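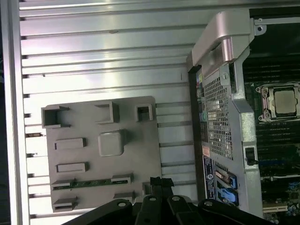 **Cirkia is looking for robot teleoperators and demonstration reviewers (part time, on site)**

Do you like taking computers apart? Do you get a small kick out of a latch that opens cleanly? We'd love to hear from you.

Cirkia is a small lab that teaches robot arms to service server hardware. Our current project, Goltato, is all about the inside of the chassis: perforated metal brackets with blue plastic latches, gray plastic covers, memory slots, and processor sockets packed in close to each other. A person learns their way around in an afternoon. A robot learns from examples, lots of them, and we need people to make those examples.

## What you'd be doing

You drive the arm by hand using a pair of control handles, watching the workspace directly and through the wrist camera. One recorded attempt at one task is an episode. Some episodes are over in seconds and some take patience, and you'll get a feel for both.

The Goltato task list has 243 entries right now and it keeps growing. Typical ones:

- approach a cover from above and stop just short of touching it
- press a latch and hold it while the part is lifted
- grip a bracket by its handle and pull straight up
- seat a memory module in a named slot
- back off from a bad grip and try again

We especially want that last kind! Recoveries are some of the best material we get, and a fumbled grasp followed by a good one is worth keeping. Please don't come in thinking every take has to be perfect. We'd much rather have an honest range of speeds, angles, and habits, and that's a big part of why we're hiring new hands instead of asking the same few engineers to record everything.

After each batch you'll tag your own episodes in Frota, our labeling tool: task name, success or fail, where contact started, anything odd. Then you swap with a partner and check each other's tags.

## The two roles

**Teleoperator.** Mostly driving, some tagging. Shifts run up to 2 hours at the handles with a long break after, and we stick to that. Tired hands make sloppy data and sore wrists.

**Demonstration reviewer.** Mostly watching and tagging, with enough driving to stay in touch with what it feels like. Good for someone with a sharp eye who enjoys arguing (nicely) over whether a module was really seated.

You can apply for either one or say you're open to both.

## Who we'd like to meet

No degree needed and no robotics background either. We'll train you from zero. What helps:

- steady hands and decent depth perception, with glasses or contacts if you wear them
- some time spent inside PCs or servers, or with watches, sewing machines, model kits, bikes, anything with small parts
- the ability to write a clear two-line note
- being OK with repetition. You may do the same latch all morning. Some of us find it very soothing, some of us need podcasts

Left-handed people, please apply. We're short on left-handed demonstrations and the handles work equally well both ways.

If you use a wheelchair or need a different seat height, the control stations adjust and we can set one up before your tryout. Tell us what you need in your email.

## Practical stuff

- Paid hourly, including training, breaks, and the tryout
- Morning block starts at 8:30 a.m., afternoon block at 1 p.m.; pick one or mix
- Next group starts in August
- On site only. The arms don't travel and we don't do remote driving on this project
- Closed-toe shoes, long hair tied back, no dangling sleeves or bracelets
- Static straps are provided and worn any time you reach into a chassis yourself

We record the arm's motion and the camera views of the workspace. Your name isn't attached to the episodes, only an operator number, and you can ask us to walk you through exactly what gets stored.

## How to apply

Email the Goltato team at Cirkia with "handles" or "reviewer" in the subject line, or both words if you're open to both. Skip the cover letter. Tell us in a few sentences about something fiddly you've fixed, built, or broken, and which block suits you. A photo of the thing is welcome.

We'll invite you for a tryout where you drive the arm, make a mess of it like everyone does the first time, and ask us whatever you want. You'll get an answer from us either way.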